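Background Noise and Reading Speed in a Shared Study Space

Report by Leonor Guerreiro and Yevdokiia Hladun
Supervisor: Eduardo Falcão

1. Why we chose this subject

In our first year we both lived in the student house in Cusville, where the study room is next to the kitchen. Some people could read there all evening and others left after a few minutes. We wanted to know if the noise really makes reading slower, or if it only makes it less pleasant.

Earlier studies we read in class did not agree with each other. Several of them used recorded office talk, and we thought that a kitchen is a different kind of noise – it has plates, doors and water, and the talk comes in short pieces.

2. Method

We asked 22 students to take part. All of them study in English but only 5 have it as a first language. We wrote this down for each person, as it can change the reading speed more than any noise.

Each person read two texts of 605 words. The texts were about the history of canals and were taken from the same school book, so the level should be similar. One text was read in silence and the other with kitchen noise from a loudspeaker. Half of the group began with silence and half with noise. After each text there were six short questions, to check that the person had read it and had not only moved the eyes over the page.

The noise was recorded by Madalena Ramalho on a Wednesday at dinner time. We cut out the parts where a name could be heard.

3. Results

Most of the readers were slower with the noise, but the difference was small. In the group who have English as a second language it was easier to see. The answers to the questions were almost equally good in both conditions, which surprised us.

Two readers were faster with the noise. One of them told us that she always studies in cafés and finds silence difficult. We kept both results in the data.

4. Problems

The loudspeaker was too loud for the first two readers and we had to repeat their sessions on another day with new texts. We also did not measure the sound level at the chair, only near the loudspeaker. Sérgio Morais from the year above pointed this out to us in April, when it was too late to change it.

The second problem is the room. We did the reading sessions in a quiet seminar room and the real study room has hard walls and an echo. Plain, smooth walls send the sound back, and a small space closed on three sides may do this more than an open one.
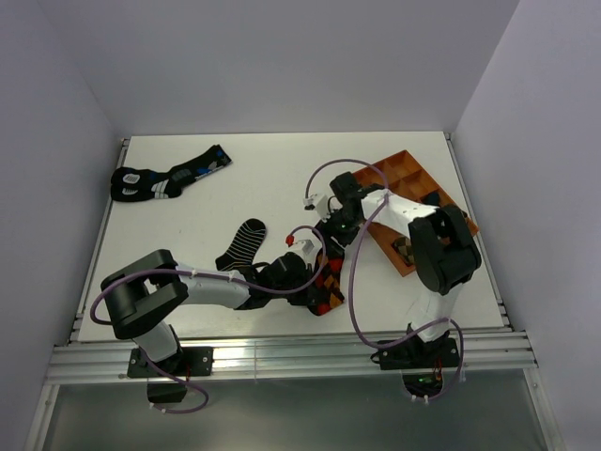 5. What we would do next time

We would record the noise again on different evenings and use longer texts. It would also be good to let the readers choose their own level of noise – some of them asked for this. The full table of reading times is in the appendix, together with both texts and the questions.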